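Looking After the Path Rover: Camera and Wheels
Handout for lab session 8, Mobile Machines. Notes by Darren Haworth 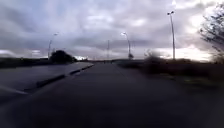

Fig. 1. Forward view on the asphalt path, overcast sky, blur strongest close to the rover.

Right, this is the session where we stop writing code for a bit and get our hands on the machine. I've put a forward view at the top because most of what you'll be adjusting shows up in views like it. Look at the horizon first. Mine sits near mid-height, and that's where I want yours too. If it's way up or way down, the tilt bracket has slipped and you'll need the small hex key from the Granach box (please put it back, I've bought three already!).

Then look at the bottom of the picture. There should be path right down to the border and no rover. If you can see bumper, the mount is too far back or tilted too low. The Sandu mount has a slot instead of a fixed hole, so it slides when you loosen the two screws. Slide it, snug it, check again, and only then tighten properly.

Now the blur. The far lamp posts are readable and the asphalt close in is just a smear. Some of that is simply what happens when the ground near you goes past quickly, and in dull October light the exposure gets longer and makes it worse. The curb finder on our rover looks at the middle distance, where the curb on the left is still a decent dark line, so I don't mind a smeary foreground. What I do mind is posts that look doubled or wobbly. That's vibration, and I'd go straight to the mount screws and then the wheels.

One more thing on the curb. It has breaks in it, and last year's group spent an entire afternoon re-leveling a perfectly good camera because the line kept dropping out. Check whether the gap is in the curb before you touch anything!

Wheels and battery

Power off at the red switch and wait for the fan to stop. Put the rover up on the Omstead stand and spin each wheel by hand. It should run freely and quietly. A gritty sound usually means path dirt behind the hub cover, so take the cover off, brush it out dry, no spray. Mogens Vídalín looks after our spares and has new seals if yours is split.

The pack is 24 volts. Charge it on the bench, never in the rover, and look over the plug for dark marks before you connect it. If you find any, leave it unplugged and come get me.

Setting the wheel count

After any wheel swap, open the Gralthorpe panel and check the counts per meter. Ours is 2567. A new tire can shift that a little, so push the rover along the taped line in the hallway and compare. Type in the new number, save, restart, and read it back (people forget the restart, me included).

For your log: horizon position, mount screws checked, wheel noise if any, old and new count. Initial it and clip it to the stand.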